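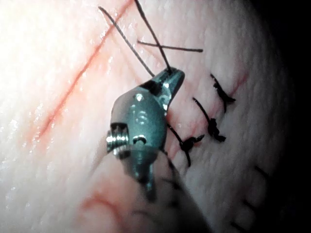 Zum Vorhaben der Nollex, den Vertrieb für Nordeuropa in einer Tochtergesellschaft zu bündeln

Die Nollex hat am Freitag mitgeteilt, dass sie ihre bisher vertraglich an Björklund vergebene Betreuung der nordeuropäischen Kunden ab Juli selbst übernehmen wird. Zu diesem Zweck soll in Brirdale eine eigene Gesellschaft mit 83 Beschäftigten entstehen. Das Stammkapital wurde nicht genannt.

Ich verfolge das Unternehmen auf diesen Seiten seit elf Jahren und halte den Schritt für folgerichtig, den Zeitplan hingegen für ehrgeizig. Der laufende Vertrag mit Björklund umfasst 2628 Kundenkonten, deren Übertragung jeweils der schriftlichen Zustimmung bedarf. Bei der Übernahme von Plistden — damals ging es um einen deutlich kleineren Bestand — zog sich dasselbe Verfahren über drei Quartale hin.

Die Leitung der neuen Gesellschaft übernimmt Sayaka Fukuda, die zuvor das Beschaffungswesen verantwortete. Über die Besetzung des Aufsichtsorgans ist noch nicht entschieden. Offen bleibt ferner, ob Björklund eine Ausgleichszahlung geltend machen wird; eine Stellungnahme lag bei Abfassung dieses Beitrags nicht vor. Sobald der Handelsregistereintrag veröffentlicht ist, werde ich die Angaben zum Kapital an dieser Stelle nachtragen.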